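Speaker notes, workshop evening, Plasville
27 Dec 2023
Speaker: Mitra Rahimi
Subject: regenerative braking and friction brake corrosion on the Greketti hatchback

**Slide 1: title**

Leave up while people sit down. Check the clicker. Say that questions are welcome at any point, but questions on warranty go to the Fallahi desk at the back.

**Slide 2: the complaint**

Customer reports a grinding noise at low speed, usually first thing in the morning. No warning lamp. Pads have plenty of material left. Rear discs show a rust lip at the outer edge and pitting on the inner face. The car has often done less mileage than you would expect for discs in that state.

Pause. Ask who has had one in since May. Take a show of hands and move on.

**Slide 3: how the braking is shared**

The pedal feeds a demand to the brake controller. The controller asks the motor for as much negative torque as it can give, and the hydraulics make up the difference. In gentle driving the motor covers nearly all of it. The friction brakes come in:

- at very low speed, where motor torque fades out
- when the battery is full or very cold
- under hard braking
- when ABS is active

The rear axle gets the smallest share of the hydraulic work, so it is the first to suffer. A driver who reads the road well and brakes early will hardly touch the rear discs from one week to the next.

**Slide 4: what happens to the disc**

Cast iron, uncoated on the swept area. Surface rust forms overnight on any car. On a petrol car the first few stops wipe it off. On this one the film stays, picks up road salt, and turns into scale. The pad then rides on the high spots and leaves the low ones to get deeper. Once pitting is established, light use will not clean it.
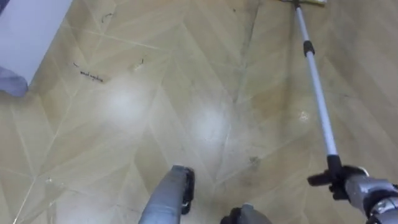 The second fault is the slide pins. They are greased at the factory and then barely move. Salt water gets past the boot, the lower pin seizes, and the inner pad drags or stops working. On the brake tester this shows up as an imbalance across the axle. Check the pins before you blame the disc.

**Slide 5: inspection routine**

1. Wheels off. Do not judge the inner face through the spokes with a torch.
2. Measure disc thickness at four points, 90 degrees apart, and write down the lowest.
3. Put the car into brake service mode before touching the rear calipers. The parking brake motor will otherwise wind in when the car wakes up.
4. Slide each caliper by hand. It should move freely both ways.
5. Look at the pad backing plates for rust lifting the friction material.
6. Refit, leave service mode, run the parking brake calibration, confirm no stored codes.

Step 3 is where the damage gets done. Say it twice.

**Slide 6: cleaning or replacing**

Light film, no pitting: bed in on the road. Select neutral where it is safe to do so, or use the Zikbridge tester to switch off motor braking for one drive. Make 38 steady stops on a quiet road and let the discs cool between groups. The number comes from our own job sheet and is on the handout.

Scale or pitting across the swept area: replace discs and pads as an axle pair. Skimming is allowed if the finished thickness stays above the figure stamped on the disc, but with pitting it rarely does.

Pins: clean the bore, new boots, silicone grease only. Mineral grease swells the rubber.

**Slide 7: bedding in new parts**

Moderate stops for the first 200 miles, no long drags downhill. Tell the customer this at handover and put it on the invoice. With motor braking on, new pads may not be bedded at 3000 miles, so do the first part of it in the workshop's time, with motor braking off.

**Slide 8: advice for drivers**

- One firm stop a week from road speed, when nothing is behind.
- Lowest regeneration setting in wet weather, if the car is garaged or parked near the coast.
- After washing, drive the car before parking it up.
- Brake fluid every 2 years regardless of mileage.

Expect someone to say the newer software does this by itself. It does a short cleaning cycle in the rain, front axle only on the cars we have checked. Do not promise anything about the rear.

**Slide 9: questions**

Likely ones: coated discs (the coating wears off the swept area within days, it only helps the hub and the edge), drum conversions (no), pad compound (stay with the listed part).

Handouts by the door. Collect the two sample discs before people leave, they are needed for the morning group.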